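Comparar garras sem ler o log é comparar catálogos

Opinião – 17 de outubro de 2025 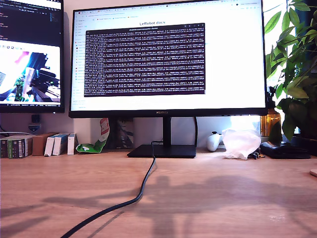 O que decide a escolha de uma garra para um braço de bancada?
O comportamento do conjunto garra, controlador e câmera sob a mesma tarefa, medido no registro de execução. A força nominal e o curso dos dedos servem para eliminar candidatos, e pouco mais.

Passei boa parte de agosto a comparar três garras no mesmo braço: a Wernov de dedos paralelos, a Koddale de dedos adaptativos e a Hellus, também paralela, com acionamento por fuso. O braço e o suporte de câmera são da Hoekstra. A tarefa era a mais banal possível: retirar peças pequenas de uma bandeja e colocá-las num gabarito. Foram 580 ciclos no total, com as mesmas peças, a mesma iluminação artificial e a mesma taxa de controle.

A folha de dados favorece a Koddale. Os dedos acomodam geometrias irregulares, a abertura é generosa e o fabricante promete tolerância a erro de posicionamento. A promessa é cumprida no momento da preensão. O problema vem depois: a peça fica segura, mas com orientação incerta, e o gabarito exige orientação conhecida. Quem avalia só a taxa de preensão conclui que a Koddale ganha. Quem avalia a taxa de inserção conclui o contrário. A maior parte dos comparativos publicados fica na primeira métrica, e considero isso um defeito de método.

A Wernov tem o problema inverso. Exige alinhamento melhor na aproximação e falha mais na bandeja, mas quando fecha, fecha centrada. As falhas são repetíveis e aparecem no log com a mesma assinatura: a corrente sobe antes da posição esperada, o controlador aguarda, o ciclo é abortado. Uma falha com assinatura corrige-se com um deslocamento no ponto de aproximação. Uma orientação que varia de ciclo para ciclo pede outra câmera, outro modelo ou outro dispositivo de centragem.

A Hellus ficou no meio em quase tudo, com uma exceção incômoda. O fuso é lento a reverter, e a latência entre o comando de abertura e o movimento efetivo dos dedos não é constante. Em teleoperação isso quase não se nota, pois o operador compensa sem dar por isso. Na execução autônoma, a política aprendida reproduz a compensação do operador no instante errado. Levei dias a culpar o treino. A explicação estava nos carimbos de tempo, à vista de quem os lesse.

Daí a minha posição, que sei não ser popular entre quem compra hardware: a qualidade da telemetria deve pesar tanto como a mecânica. Uma garra que devolve posição e corrente a cada passo de controle vale mais do que outra, mecanicamente superior, que devolve apenas “aberta” ou “fechada”. A alimentação de 24 V é igual nas três, o flange também, e a troca faz-se em minutos. O que custa tempo é a camada de integração, e essa raramente aparece na tabela comparativa.

Sobre software, convém ser igualmente seco. As bibliotecas abertas de aprendizagem robótica reduziram muito o trabalho de pôr um braço a gravar episódios. A documentação melhora, os exemplos correm. Mas os exemplos são escritos para o hardware de quem os escreveu, e um acionador com dinâmica diferente obriga a rever limites, filtros e sincronização com a câmera. Trabalho com a documentação aberta, o terminal por cima e a imagem da câmera no monitor ao lado, e não conheço disposição melhor. Os três têm de estar visíveis ao mesmo tempo. Uma imagem atrasada em relação ao log é um sintoma que só se apanha com os dois à frente.

A câmera merece uma nota à parte. Testei o suporte da Hoekstra em duas alturas, e a mudança alterou os resultados da Koddale mais do que qualquer ajuste na própria garra. Na posição baixa, os dedos adaptativos tapavam a peça no último trecho da aproximação. Um comparativo de garras que não declare a posição da câmera é, para efeitos práticos, irreproduzível – e a maioria não declara.

Há quem objete que este nível de detalhe só interessa a laboratórios e que, em produção, o integrador resolve. Discordo. O integrador resolve cobrando horas, e as horas dependem do que a garra deixa ver. Já vi propostas em que o desconto no equipamento desaparecia na segunda visita técnica.

Para esta tarefa fiquei com a Wernov. Para peças sem exigência de orientação ficaria com a Koddale, com a câmera na posição alta. A Hellus voltaria à bancada se o fabricante publicasse a latência de reversão em função da carga. O pedido foi enviado com os logs anexos e continua sem resposta.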